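**Rapport de projet — enregistrer et mixer un album live**
Option son, semestre 4
Groupe : Senum (rock, un peu de punk)
Lieu : salle Zosix, Urninville

## 1. Le projet en gros

Capter un concert entier du groupe Senum et en tirer un album live mixé, prêt à mettre en ligne. Pas de studio, pas de réenregistrement des guitares après coup (on reviendra là-dessus, partie 5). Le groupe avait déjà un album autoproduit, *Tian*, sorti en interne, plutôt propre, plutôt froid. L'idée c'était d'avoir les mêmes morceaux avec la sueur en plus.

Consigne du cours : 40 minutes maximum, master stéréo, dossier technique, écoute critique. Le dossier technique est rendu à part, donc je ne remets pas tout ici.

## 2. Préparation

Repérage en octobre. La salle Zosix fait 300 places, plafond bas, mur du fond en béton brut. Donc retour de caisse claire énorme dans tous les micros du fond. Noté, pas résolu.

Deux répétitions avec le groupe. Première sans rien brancher, juste écouter et noter la setlist. Deuxième avec la table et les préamplis, pour régler les gains — erreur, les gains en répète n'ont rien à voir avec ceux du concert. Le batteur tape beaucoup plus fort devant du monde. Tout repris aux balances.

Setlist au départ : 18 titres. Trop long pour le format. On a tout enregistré quand même et trié après.

Plan de micros retenu :

- grosse caisse : un dedans, un dehors
- caisse claire dessus / dessous
- toms : un chacun
- overheads en couple espacé
- basse : DI + un dynamique sur l'ampli
- guitares : un dynamique par ampli, légèrement décalé du centre du cône
- chant : directement le micro de scène, splitté
- public : deux statiques au fond, deux près de la scène

Total au-dessus de ce que l'interface acceptait. On a sacrifié le dessous de caisse claire. Aucun regret.

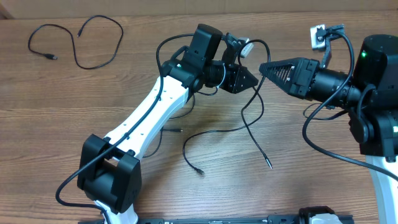

*Deux bras robotisés, pinces face à face, sur une table en bois — câbles noirs autour*

## 3. Le soir du concert

Un dimanche, donc balances tôt et couvre-feu sonore à 22 h 30. Le groupe de première partie a débordé, on a perdu une partie du changement de plateau. Résultat : pas de vérification ligne par ligne avant le premier morceau. Le micro dehors de la grosse caisse est resté muet pendant les 4 premiers titres (câble mal enfoncé côté splitter). Réglé entre deux morceaux, à quatre pattes derrière la batterie.

Autre problème : deuxième guitariste arrivé dans le groupe depuis peu, il change de canal d'ampli sans prévenir, et le canal saturé sort beaucoup plus fort. Deux passages avec écrêtage. Un récupérable, l'autre non, et c'est le solo de « Zone morte », dommage.

Le public, par contre, très bien. Il chante faux mais il chante. Les micros près de la scène ont bien marché, ceux du fond prennent surtout le bar.

## 4. Tri et mixage

Après écoute, 7 titres gardés. Critères, dans l'ordre : énergie, justesse du chant, état des pistes. On a enlevé la ballade, qui marchait en salle mais pas du tout au casque (on entend quelqu'un commander pendant le couplet).

Ordre du disque différent de l'ordre du concert. Ça pose un problème de continuité — l'ambiance entre les titres change d'un coup, les applaudissements du rappel sont beaucoup plus fournis que ceux du début. J'ai fait des fondus longs avec les pistes public, pris dans les temps morts. Ça passe, sauf entre le deuxième et le troisième titre où on sent encore la couture.

Batterie : compression parallèle, gate léger sur les toms, rien sur les overheads à part un coupe-bas. Réverb presque pas utilisée vu le béton. Basse : surtout la DI, l'ampli en dessous pour le grain. Guitares ouvertes à gauche et à droite, pas à fond, sinon ça fait faux par rapport à la scène.

Chant : le plus long. Beaucoup de cymbale dans le micro quand le chanteur recule. Automation de volume à la main phrase par phrase, plus un dé-esseur. Pas de correction de hauteur.

## 5. Écoute critique

Comparé à *Tian*, le son est moins défini mais les morceaux rapides gagnent vraiment. « Rampe » est meilleure en live, tempo plus haut, refrain repris par la salle. Les mid-tempos perdent un peu, la basse flotte.

Le groupe a demandé à refaire le solo écrêté en studio. Discuté longtemps. On ne l'a pas fait, le titre n'est pas sur le disque, et il reste en bonus dans le dossier avec le défaut. Beaucoup de live du commerce sont retouchés, je sais, mais la consigne disait concert.

Ce que je referais autrement :

- marge de gain plus grande sur les guitares
- vérif des lignes même si on est en retard
- micros public suspendus et pas sur pied au fond
- setlist discutée avant, avec un vrai enchainement prévu pour le disque

## 6. Reste à faire

Master définitif, niveaux entre les titres a revoir une fois sur de vraies enceintes. Pochette pas finie. Le groupe hésite encore sur le titre — pour l'instant le fichier s'appelle *Senum à Urninville*, et ça restera sûrement comme ça.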